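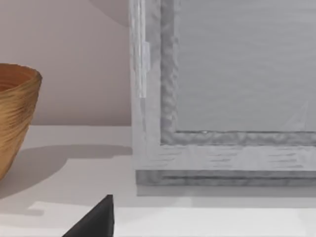 Gelmont Introduces Grinwood Interior Wall Paint for Rental and Multi-Unit Housing

New matte finish is rated for 2,000 scrub cycles and is available in 33 colors

MALTSIDE, March – Gelmont, a maker of interior coatings for residential buildings, today announced Grinwood, a one-coat matte wall paint intended for apartments, student housing and other units that are repainted between tenants. Grinwood will be sold through trade counters and paint dealers beginning in March.

Grinwood is a water-based acrylic paint with a flat appearance and a washable surface. Flat paints hide dents and patched areas well but tend to mark when wiped. Shinier paints can be cleaned but show every repair in the drywall. Property managers have usually picked one and accepted the drawback. Grinwood was formulated to bring the wash resistance of an eggshell paint to a finish that reads as flat under normal room lighting.

In testing at the Gelmont laboratory in Maltside, cured Grinwood films withstood 2,000 scrub cycles before the coating wore through to the test panel. Panels were coated at the recommended spread rate and cured for 7 days at room temperature before testing. Marks used in the stain portion of the test included pencil, washable marker, coffee, cooking oil and shoe rubber. Full results are listed in the technical data sheet.

Coverage and application

One gallon of Grinwood covers up to 435 square feet on smooth, previously painted drywall. Coverage will be lower on textured walls, bare plaster and new drywall that has not been primed. The paint can be applied by brush, roller or airless sprayer. Gelmont recommends a roller with a medium nap for most walls and a short nap for very smooth surfaces.

One coat is enough where the new color is close to the old one and the existing paint is sound. Two coats are required for strong color changes and over patched areas larger than a hand. Bare joint compound should be spot primed in all cases. If it is left unprimed, the patch will absorb water from the paint faster than the wall next to it and may show as a dull spot after drying.

Grinwood is dry to the touch in one hour and can be recoated in three. These times apply at normal indoor temperature and humidity. Cold rooms and closed rooms with little air movement will take longer. Walls should not be washed until the paint has cured for 7 days. Light furniture may be placed against the wall after one day.

Color range

The Grinwood line includes 33 colors, all of them factory mixed. No colors are tinted at the counter. Gelmont chose this approach so that a wall painted in one year can be touched up from a new can in a later year without a visible change in shade. Each batch is measured against a retained standard before it is released for filling, and the batch number is printed on the lid and on the side of the can.

Most of the range is made up of whites, creams, warm grays and light tans. These are the colors ordered most often by the building owners Gelmont supplies. The remaining shades are mid-tone blues, greens and clays intended for single walls, hallways and shared areas. Two ceiling whites are included. A matching trim enamel is not part of the launch.

Touch-up performance

Touch-up is the most common use of leftover paint in rental housing and the most common source of complaints. A repaired spot may match in color and still stand out because the new film reflects light differently from the film around it. Gelmont developed Grinwood with a blend of fine mineral fillers that keeps surface reflection low and even, including where a fresh brush mark overlaps old paint.

For best results, touch-ups should be made with the same type of tool used on the original coat. Paint should be applied thinly and feathered outward past the repair. Walls that have faded in direct sun, or that carry a film of smoke or grease, may need to be painted corner to corner.

Packaging

Grinwood is offered in quart, one-gallon and five-gallon sizes. The quart is sold for touch-up work and is available in every color. The five-gallon size is available in the whites, creams and grays only. Quart and gallon cans have a wide label area on the lid where the unit number, room and date of use can be written in pencil or ballpoint pen.

Unopened cans can be stored for two years if kept from freezing. Opened cans should be resealed with the lid tapped down on all sides and stored upright.

Trial installation

Before release, Grinwood was applied in occupied and vacant apartments at the Rusu complex, a group of mid-rise rental buildings managed as a single property. Kitchens, entry halls and bedrooms were painted by the property's regular maintenance crew using standard rollers. Gelmont inspected the walls at move-out and recorded which could be washed, which could be touched up and which had to be repainted in full. The findings led to two changes in the final formula: a slightly thicker body to reduce roller spatter, and a longer open time so that edges painted by brush could be rolled into before they set.

Availability

Grinwood can be ordered from Gelmont trade counters in March, with dealer shipments to follow. Property owners and managers may request a printed color card, the technical data sheet and the safety data sheet from any Gelmont counter. Color cards are made with the actual paint and should be viewed in the room where the color will be used.

Pricing is set by dealers and varies with order size. Standing orders for scheduled unit turnover can be arranged through the Gelmont contract sales desk.

About Gelmont

Gelmont manufactures interior paints, primers and patching compounds for apartment buildings, dormitories and similar housing. Its plant, laboratory and offices are located in Maltside.

Media contact:
Gelmont Press Office, Maltside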